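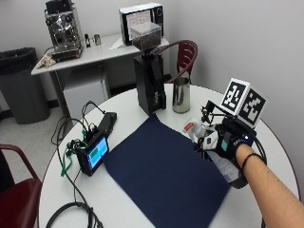 Werkstattbuch Färberei, September, vormittags angefangen, am Abend fertig geschrieben

Die Küpe lebt wieder. Das schreibe ich gleich zuerst hin, damit Liya nicht die ganze Seite lesen muss, wenn sie morgen hereinkommt und nur wissen will, ob sie ihre Leinenbahnen einweichen kann. Sie kann! Alles Weitere ist für die Geduldigen und für mich selbst im nächsten Frühjahr, wenn ich wieder vor einer trüben Brühe stehe und mir einbilde, das sei mir noch nie passiert.

Zur Vorgeschichte. Vor dem Urlaub hatten wir die große Fruktoseküpe im Kanovton-Fass angesetzt, 136 g Indigo gemahlen, dazu Löschkalk und Fruchtzucker im üblichen Verhältnis eins zu zwei zu drei. Zwei Wochen lang war sie eine Freude, mit einer dicken kupfrigen Haut obenauf und dieser klaren Bernsteinfarbe darunter, die man am liebsten in ein Glas füllen und ans Fenster stellen möchte. Dann kam die Bestellung für die Sindura-Tücher dazwischen, wir haben Stück um Stück hineingehängt, abends war es spät, und gefüttert hat sie in der Woche keiner von uns beiden so richtig. Ich dachte, Liya hätte, und Liya dachte, ich hätte. Danach stand sie zugedeckt und kalt, und als ich gestern den Deckel hob, war die Blume weg und die Flüssigkeit blau. Ein hübsches Blau, muss man zugeben, nur leider genau das falsche, denn was blau im Fass schwimmt, zieht nicht auf die Faser, sondern setzt sich außen drauf und geht beim ersten Spülen wieder davon.

Was ich gestern noch gemacht habe, der Reihe nach, auch die Umwege:

Zuerst gerochen. Das klingt nach Hexenküche, ist aber immer noch mein zuverlässigstes Messgerät. Sie roch nach fast nichts, ein bisschen nach nassem Kellerputz. Faulig war sie nicht, das war schon einmal beruhigend. Dann mit dem langen Rührholz am Boden entlanggefahren und den Satz hochgeholt: grauweiß, dick, ordentlich Kalk drin. Ein Teststreifen Baumwolle, eine Minute unter der Oberfläche, kam himmelblau heraus und blieb himmelblau, kein Umschlag von Grün nach Blau an der Luft. Also keine Reduktion.

Den pH-Wert habe ich mit den neuen Streifen gemessen und fand ihn verdächtig niedrig, irgendwo bei neun. Mit dem vielen Satz am Boden konnte das ja eigentlich nicht sein, habe ich mir gesagt, und bin eine Weile um das Fass herumgegangen. Des Rätsels Lösung, glaube ich jedenfalls: Ein guter Teil von dem, was unten liegt, ist gar kein Löschkalk mehr. Der hat über die Wochen Kohlensäure aus der Luft gezogen und ist zu gewöhnlicher Kreide geworden, und Kreide hilft der Küpe überhaupt nichts. Der Deckel liegt auf der Fensterseite nicht richtig auf, das habe ich schon im Sommer gesehen und dann vergessen. Jetzt liegt ein Streifen Filz dazwischen, vorläufig. Liya, falls du noch von dem Moosgummi hast, das du für den Dämpfer genommen hast, wäre das schöner.

Dann das Wärmen. Wir haben den alten Heizmantel um das Fass gelegt und ich habe ihn langsam hochgefahren, über den ganzen Nachmittag. Ich weiß, dass man es auch mit kochendem Wasser von oben machen kann, aber damit verdünnt man und rührt Luft ein, und ich war gestern nicht in der Stimmung für Experimente. Bei 40 Grad habe ich aufgehört und den Regler dort gelassen. Höher wäre für den Neustart vielleicht flotter gewesen. Bei Liyas Kräuterküpe im Frühjahr sind wir allerdings mit mehr Hitze in eine braune Suppe hineingelaufen, aus der wir nie wieder herausgekommen sind, und die Erinnerung sitzt mir noch in den Knochen.

Frischen Löschkalk eingerührt, in warmem Wasser aufgeschlämmt und durch das feine Sieb, immer nur eine Kelle voll. Gewartet, gemessen. Noch eine Kelle. Der Streifen zeigte danach elf, vielleicht eine Spur darüber, da lasse ich mich nicht festlegen, die Farbfelder in dem Bereich sind eine Frechheit. Am Tag des ersten Ansatzes hatten wir 12 im Buch stehen, so hoch will ich diesmal für das Leinen gar nicht.

Zuletzt die Fruktose, in heißem Wasser gelöst und am Rand entlang eingegossen, damit es nicht plätschert. Einmal im Kreis gerührt, am Rand gebremst, Holz langsam herausgezogen, Deckel zu, Licht aus und heimgegangen. Das Heimgehen war der schwierigste Teil.

Heute früh

Ich gebe zu, dass ich die Jacke noch anhatte, als ich den Deckel aufgemacht habe. Eine Blume! Klein noch und etwas fahl, mehr Spülschaum als Kupfer, aber mit dem dunkelblauen Rand, und wo ich mit dem Löffel die Haut beiseitegeschoben habe, stand darunter ein ganz ordentliches Gelbgrün. Die Oberfläche hatte Adern. Ich habe sie noch eine Stunde in Ruhe gelassen, Kaffee gekocht, die Post von Plarine aufgemacht (dazu unten) und dann den ersten richtigen Probestreifen hineingehängt.

Probestreifen Baumwolle, ungebleicht, gut genetzt: kam gelbgrün heraus, schlug an der Luft schön gleichmäßig um, nach dem Spülen ein mittleres Blau. Etwas grünstichig, das verschwindet mit dem Essigbad.

Probestreifen Leinen, von dem schweren: unruhig, mit hellen Stellen entlang der Webkante. Das lag am Netzen und nicht an der Küpe. Ich hatte ihn nur kurz unter den Hahn gehalten, und Leinen nimmt einem so etwas übel. Zweiter Streifen, diesmal über Stunden in lauwarmem Wasser gelegen und gut ausgedrückt, und da war es gut. Liya, bitte die Bahnen wirklich heute Abend schon einlegen, falls du noch vorbeikommst, sonst eben morgen als Allererstes, bevor du irgendetwas anderes anfasst.

Probestreifen Wolle: habe ich gelassen. Mit so viel frischem Kalk im Fass tue ich der Wolle keinen Gefallen. Für die Strickgarne aus dem Demissie-Garten setzen wir lieber eine eigene, milde Küpe an, das hatten wir ohnehin vor.

Über das Tauchen selbst habe ich heute noch einmal nachgedacht, während ich da saß und der Baumwolle beim Blauwerden zusah (es gibt schlechtere Arten, einen Vormittag zu verbringen). Wir tauchen zu lang und zu selten. Bei den Sindura-Tüchern haben wir drei lange Züge gemacht, weil es schnell gehen musste, und prompt färben die dunklen beim Reiben ab. Die alten Musterstreifen an der Wand, die immer noch so tief und ruhig aussehen, sind alle in vielen kurzen Zügen entstanden. Auf der Karte zum dunkelsten steht in meiner eigenen Schrift: 14 Züge, dazwischen jedes Mal ganz verblauen lassen. Ich kann mich erinnern, dass ich damals gejammert habe. Aber der Streifen reibt nicht ab, ich habe es heute mit einem weißen Taschentuch probiert und das Taschentuch ist weiß geblieben.

Vorschlag also für die nächsten Tücher: kurze Züge, lange Pausen, und wenn ein Tuch nach dem Zug heller herauskommt, als es hineingegangen ist, sofort aufhören und die Küpe füttern. Das ist uns im Sommer einmal passiert und wir haben weitergemacht und uns gewundert.

Zur Post von Plarine: Das Leinen wird teurer, das Hanfgewebe bleibt im Preis gleich. Sie haben ein Stück Hanf als Muster beigelegt, etwas steif, riecht nach Scheune, gefällt mir sehr. Ich habe ein Eck abgeschnitten und mit Soda ausgekocht, das Wasser wurde braun wie Tee, und danach noch einmal braun. Das muss man also wissen, unter zwei Auskochungen geht da gar nichts. Das Eck hängt jetzt über dem Ausguss und kommt morgen mit in die Küpe. Falls es schön wird, würde ich die Schürzen gern daraus machen. Liya ist vermutlich dagegen, sie hat bei Hanf immer das Gefühl, in einen Kartoffelsack zu steigen, und ich will sie nicht überreden, nur ein bisschen.

Nachmittags

Noch einmal gerührt, nach dem Mittagessen. Die Blume ist jetzt richtig kupfrig und lässt sich mit dem Löffel zusammenschieben wie Haut auf der Milch. Der Geruch ist auch zurück, süßlich und ein wenig nach Heu. Satz nach dem Rühren brav abgesunken. Das Netz habe ich geflickt und wieder eingehängt, damit uns nichts mehr auf den Boden rutscht; die kalkigen Flecken auf den beiden hellen Tüchern vom August kamen ganz sicher daher. Eins der beiden habe ich im Essigwasser liegen gehabt, und die Flecken sind weicher geworden, weg sind sie nicht. Vielleicht überfärben. Vielleicht behalte ich es selbst, ich mag es inzwischen ganz gern.

Spülwasser: Bitte den Eimer mit dem ersten Spülwasser nicht wegkippen, ich lasse ihn absetzen und hole mir das Pigment unten heraus. Er steht unter der Treppe und hat einen Teller als Deckel. Das ist der gute Teller, ich weiß, es war kein anderer da.

Was noch fehlt oder wovon wir bald nichts mehr haben: Löschkalk, die Tüte ist angebrochen und gehört in ein Schraubglas. Handschuhe in klein. Die pH-Streifen mit dem engen Bereich, die alten waren besser. Wäscheklammern aus Kunststoff, die hölzernen hinterlassen auf dem nassen Leinen gelbliche Abdrücke.

Für Liya Gebretsadik persönlich: Dein Krappansatz auf dem Regal hat heute angefangen zu blubbern. Ich habe ihn umgerührt und den Deckel lockerer gesetzt, sonst nichts daran verändert. Er sieht rot aus, und zwar sehr.

Abends

Letzter Streifen des Tages, Baumwolle, fünf kurze Züge. Gespült, mit einem Tropfen Essig, hängt. Nass ist er fast schwarz, also warte ich mit dem Urteil bis zum Trocknen. Heizmantel bleibt über Nacht auf kleiner Stufe, Filz liegt im Spalt, gefüttert habe ich NICHT, das bitte morgen nach dem ersten Durchgang machen und hier eintragen, mit Uhrzeit. Ich bin erst gegen Mittag da. Der Schlüssel zum Hof klemmt wieder, man muss beim Drehen die Tür zu sich heranziehen.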